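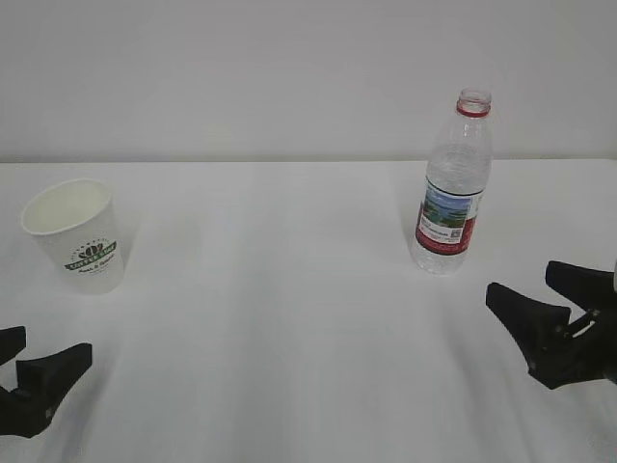 Chapter 7
Setting Up and Maintaining a Two-Arm Tabletop Cell

Learning Objectives

After studying this chapter, the student should be able to:

Explain why the grippers of a two-arm cell are adjusted as a pair.
Carry out the daily and periodic checks described in the cell log.
Distinguish between wear in a finger pad, play in a linkage, and an error in the zero position.
Replace a finger pad and return the cell to service.

Key Terms

backlash, closing force, finger pad, home position, parallel-jaw gripper, shared zone, zero position

7.1 Introduction

The preceding chapters treated the arm as a single machine. In this chapter two arms are mounted at one table and are considered together as a cell. The change affects nearly every maintenance task. A gripper that closes slightly off center may give no trouble when it works alone, and the operator may not notice the fault for weeks. When a second gripper must take hold of the same object, the error in one is added to the error in the other, and the object is twisted, dropped, or crushed.

The cell used throughout the chapter is the one kept in the teaching laboratory at Skiltham. It has two arms, one on each side of a plain white table, and each arm carries a black parallel-jaw gripper with two angular fingers. The flat fingertip is used for light contact and for pushing. The wedge-shaped pad carries most of the load during a grasp and is therefore the part that wears first. Behind the fingers lies the linkage, with its small screws and slender metal rod, which keeps the jaws parallel as they open and close.

7.2 Test Objects

A cell is checked with objects that resemble the work it will do. The Skiltham procedure calls for a paper coffee cup on the left side of the table and a clear plastic water bottle, without its cap, on the right. The two objects make different demands. The cup is tapered and its wall gives way under light pressure, so that it shows at once whether the closing force has been set too high. The bottle is ridged, and a gripper that is out of line will tend to ride over a ridge and settle at the wrong height.

The objects are set well apart, and the middle of the table is left clear. This middle area is known as the shared zone. Both arms can reach it, and neither may enter it during the single-arm checks.

A cup is discarded after one series of grasps, even when it appears sound. Paper that has been pressed several times becomes soft and will hide an excessive closing force. A bottle may be kept longer, provided that its body has not been dented.

7.3 The Maintenance Schedule

The laboratory maintains its schedule by counted grasps. Hours of operation were used at first, but an arm may stand idle in its home position for much of a session and the hours proved a poor guide to wear. The present intervals are as follows.

Every 400 grasps: wipe the finger pads with a dry cloth and inspect their edges.
Every 700 grasps: check the linkage screws and test each gripper for backlash.
Every 1,000 grasps: replace the pads on both grippers and set the zero position again.

Pads are replaced on both grippers at the same time. A new pad on one side and a worn pad on the other will produce unequal friction, and an object passed between the arms will rotate during the exchange.

7.4 Case Study: The Drelarent Fault

In October the laboratory received a report from Drelarent, a packing firm that operates a similar cell. The right gripper had begun to drop bottles, and the staff had responded by raising the closing force. The drops became fewer, but the bottles were now being dented, and the fault returned after 159 grasps.

Hiu-tung Hsieh, who examined the cell, first restored the original closing force. She then opened the gripper fully and moved each finger by hand with the power off. The upper finger was firm. The lower finger moved slightly before the linkage took up the motion - a clear sign of backlash. One linkage screw had worked loose. It was tightened, the zero position was set again, and the gripper passed the bottle check at the original force.

The case illustrates a rule that is applied in the remainder of the chapter: closing force is not to be changed until the pads, the linkage, and the zero position have been checked, in that order. Section 7.5 sets out the procedure for the pads. The linkage is covered in Section 7.6, and the zero position in Section 7.7, where the Khondokar and Trernitz methods are compared.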